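Lepik Bench Service Set, sold by Flillon: long-term review

Posted by Rocío Grajales, 4 March 2026

Price paid: $873, plus shipping from Clotonia

The Lepik set is a padded case of things you need to keep a tabletop arm cell in line: a finger gauge, a shim pack, a torque driver with bits, a cleaning kit for the wrist cameras, cable clips, and a booklet. I bought it in a weak moment, after spending an entire morning chasing a pick error with a borrowed hex key and a ruler. We run a small bench cell we call Didine, and Didine handles boxes, bins and whatever office supplies are within reach of the person setting up the task.
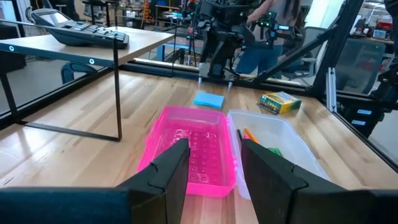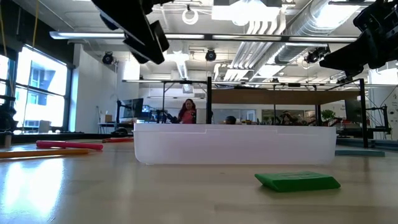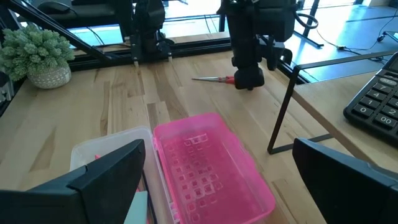
The bench from three cameras. The pink box is in the first and third views, the low white bin in the second.

The finger gauge

I'll start with the good one. It's a plain block of steel with two flats and a slot. You close the fingers on it, read the offset off the controller, and type the number in. The whole job takes 10 minutes per gripper, including the time spent looking for the block, which is the color of every other thing in the drawer. Before the gauge I was doing this by closing the fingers on a pencil and squinting.

If you pick thin-walled plastic boxes by the rim, you want this. A small error in the closed position doesn't matter on a foam block, which forgives everything. A box rim does not forgive. It lets go about two inches up and makes a noise that brings people over.

The shims

There are 50 of them, sorted by thickness into little bags. The bags are labeled in a gray so pale that I assume it was chosen by a competitor. I copied the numbers over in marker on the first day. The shims themselves are fine, flat and clean at the edges. I've used five, all of them under one arm that had been leaning very slightly toward the window since we bolted it down. I had taken this personally. It was the mount.

One warning: the booklet tells you to loosen all the base bolts before sliding a shim in. Do that and the arm will shift, and you'll get to redo the base calibration as well. Loosen one side, shim, snug it up, then do the other. Lepik support told me this when I wrote to them, quite cheerfully, as though it were common knowledge and the booklet were a sort of novel.

The torque driver

It clicks at the right number. I checked it against our good one and they agreed. The handle is too fat for the finger screws if your gripper hangs close to the table, so raise the arm first and lock it. I mention this as someone with a scraped knuckle.

The camera kit

Two cloths, a blower and a bottle of cleaner the size of an eye drop. The blower is the part that earns its keep. Fingers rub on cardboard and pencils all day, and the dust has to go somewhere, and the wrist lens is right there. I do a few puffs at the start of each session and save the cloth for actual smudges. The cleaner leaves a film if you use more than a dot.

What it won't do is fix glare. Our table has a slight gloss and sits near big windows, and when the sun gets onto it no amount of wiping will help. I had hoped, briefly, that $873 might include a cloud.

The cable clips

Bad. They hold beautifully until the wrist rotates, at which point they pop off. I found one in the crayons. We've gone back to hook-and-loop straps with a generous loop of slack at the gripper, checked at full reach in both directions before anything is allowed to move at speed. The clips now hold a charger cord to my desk, where nothing rotates.

The booklet

Apart from the shim business, it has a decent weekly checklist: finger screws, finger pads, cable slack, lens, home position. I taped that page to the inside of the case lid and recycled the rest. Flillon says a new edition is coming in April. I've asked whether it covers the base bolts and am waiting to hear.

Should you buy it?

If you have a single arm and you're handy, get the gauge alone. Flillon lists it separately, though you have to scroll past the full set three times to find it. With two or more arms sharing a table the set makes more sense, mostly for the gauge and the shims together. One arm slightly off is an annoyance, and two arms slightly off in different directions will hand each other a box with great confidence and miss.

I'd buy it again, while grumbling, and give the clips away before I got back to my desk.

Gauge: excellent
Shims: very good, bring a marker
Driver: good
Camera kit: good, go easy on the cleaner
Clips: fine for a charger
Overall: 4 out of 5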